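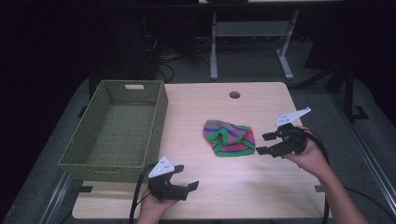 Week 7: Who pays when a shared currency gets in trouble?

Okay, last time we got as far as the bond spread, and I promised we'd do joint debt today. Picture a union of 10 small states with one central bank and 10 separate budgets. A slump hits. The tourist states lose their income overnight, the exporters barely notice, and everybody has to agree on the rescue!

I like Torvik's way of sorting the options: loans or grants. Loans are easier to sell at home, but they pile onto the borrower's debt (remember our 200 percent case from February?).

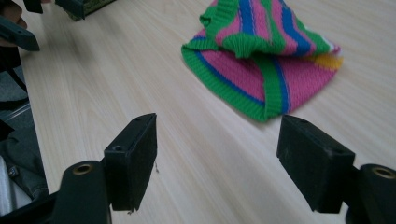 Grants don't, but then somebody's voters are paying for somebody else's hospitals, and you can guess how that debate goes. Most real deals mix the two and argue about the conditions until 4 a.m.

For next time, read the Hovland chapter and skip the appendix. Come with one argument for joint bonds and one against, please – I'll be picking on people.

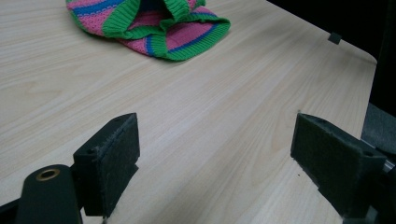 Striped knit with green ribbing, on a pale tabletop.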